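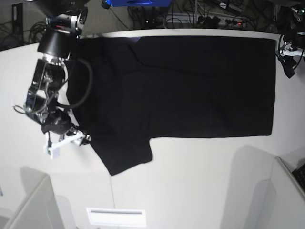

Garment folding is the practice of reducing clothes to a smaller, flatter shape for storage, transport or sale. It is done at home, in laundries and in stores, and the method depends on the cut of the garment, the weight of the cloth and the space where it will be kept.

Methods

Most knit tops are laid face down and smoothed from the center out. The sides are brought in toward the middle, the sleeves are turned back along the body, and the hem is folded up to the collar in two or three steps. Hooded garments are bulkier, and the hood is usually folded down over the back first.

Rolling is common among travelers and in the military. A rolled shirt takes up less room in a round bag but tends to shift in a drawer. File folding ends with a small packet that stands on its edge, so that a whole row can be seen from the top.
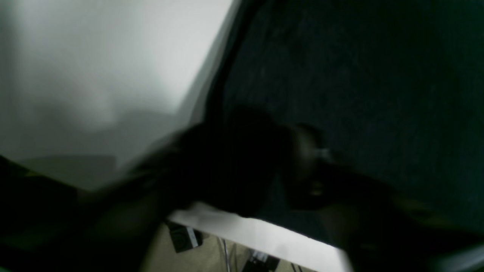

Dark green fabric-like surface with a speckled texture, beside a pale surface.

Cloth and creasing

Cotton jersey creases softly and recovers when worn. Linen holds a sharp line and is often hung. Wool sweaters are folded because hangers stretch the shoulders. Felted and napped cloths are stored with few folds, as pressure can flatten the surface over time.

Commercial folding

Stores use a folding board, a stiff panel placed on the back of the garment to give every piece in a stack the same width. The laundry firm Prorkby, based in Escombe, sold a hinged version in packs of 12 and listed 7 sizes in its catalog.
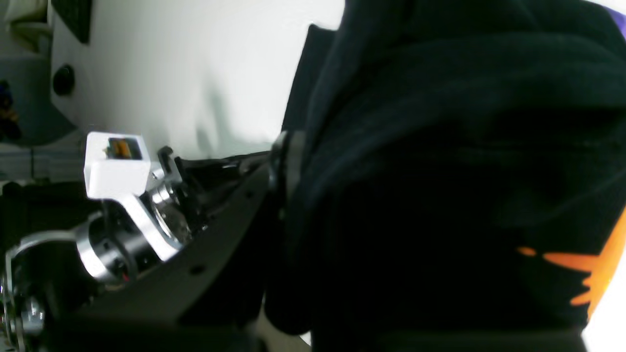 Printed garments need more care. Thick plastisol inks can stick to each other in warm storage, and a sheet of tissue is sometimes placed over the design before the fold is made. Some shippers leave the print facing out – this also helps staff pick the right item.

Regional customs

In Pravenano, household linens are folded in thirds and tied with tape, a habit kept up for the August linen fair. The Espinoza textile collection holds 2 printed folding guides for domestic servants.

See also

Ironing
Clothes hanger
Linen closet

Last edited 2024-04-12

We use cookies to improve your experience. By continuing to browse this site you agree to our use of cookies. Accept | Manage settings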